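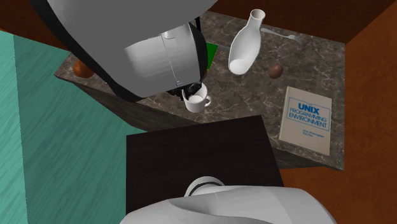

*Small white cup, brown-and-gray marbled counter.*

## Keeping a tiny stockroom from eating your week

I run the back half of a small furniture repair workshop, meaning I don't touch the chairs much but I know where every box of screws lives. Or I do now! A couple of years ago I was opening three drawers to find one roll of sanding paper, and then finding five rolls the day after I'd ordered more. A few people have asked what I changed, so I'm writing it down.

**Two bins for anything small.** Screws, glue sticks, felt pads, staples. Put the stock in two bins, one behind the other, and only take from the front one. When it's empty, pull the back one forward and drop the empty one in the "order me" crate by the door. I tried a spreadsheet before this and kept it up for maybe a week (August, everyone away, you can picture it).

**Write the shelf name on the bin and on the shelf.** Same words, same spelling. We had "wood filler" on one and "putty" on the other for ages and Tanko kept making a third spot for it. Masking tape and a fat marker are fine. I bought a label maker and it spends its life out of tape.

**Put the reorder amount on the label too.** Mine say things like "back bin opened = order 10." Whoever is nearest the crate on order day can do it without asking me, and I get to eat my lunch.

**One order day.** Ours is Thursday. If you order whenever somebody shouts, you pay for delivery over and over, and the boxes arrive when you've got a dresser in pieces across the only clear bit of floor. Real emergencies still happen — we ran out of hide glue halfway through a set of dining chairs — but they're rare enough now that I just pay the shipping and move on.

**Count a little, often.** I used to do one huge count at year end and it was miserable. Last time I did it that way the sheet said we had $1,155 of hardware that I could not find anywhere on the shelves. Some had been used and never written down, and some was in the van. Now I do one shelf every Friday with my coffee. When the number's off I fix it that day, and I can usually remember why.

**Give the odd stuff a date.** Special hinges for one job, the leftover green fabric, that bag of brass knobs. It goes in a tub with today's date on it. If it's still there in a year, we sell it or use it on something of our own. My kitchen stools have very nice knobs on their drawers. (Yes, stools with drawers. Long story.)

**Open boxes with the packing slip in your hand.** Check it off right there, initial it, and stick it on the nail. Vibeke does our books and she wants the slip clipped to the invoice before she'll pay anything, so a missing slip means I'm digging through the recycling.

**Keep liquids low.** Stain, oil and thinner go on the bottom shelf, lids toward you so you can read the tops. I put an old baking sheet with a lip under the stain cans. It's ugly and it has saved the floor more than once.

I still haven't worked out a good way to store long moldings. They're in a trash can in the corner at the moment, and they fall over every time the door slams.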